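Handicap dropped after one good round, do I have to play off it in the club match?

Rekha Bhatt
I joined Gostmont in the spring and I've been playing off 24 all summer. Then last week I had the round of my life (holed two chips, who knows how) and now the app has me at 21! Our match against Lokena is in July and I'm down to play in the pairs. I was picked when I was still on 24, and the team sheet says 24 next to my name.

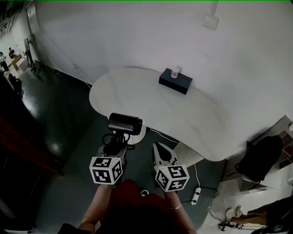 My partner thinks we can stick with what's on the sheet. I'd rather not start a row on the first tee, so which one do I use? Also, do I get all my shots in pairs or only some of them?

Celeste Cunha
You play off whatever your handicap is on the day of the match, so 21 unless it moves again before then. The sheet is only there so the captain knows who's coming. For pairs, look at the match terms, they'll give a percentage. Ours against Dirumov always says 85, but I've seen 90 too. And tell your captain now, it might change who you're paired with.

Syafiqah Gunawan
Same thing happened to me, I went down to 11 and then couldn't break 90 for a month lol. It creeps back up, don't worry

Rokeya Siriwardena
Agree with Celeste. One thing to add, if Lokena's course is harder than yours you may get a shot or two extra there anyway. There's usually a chart by the first tee.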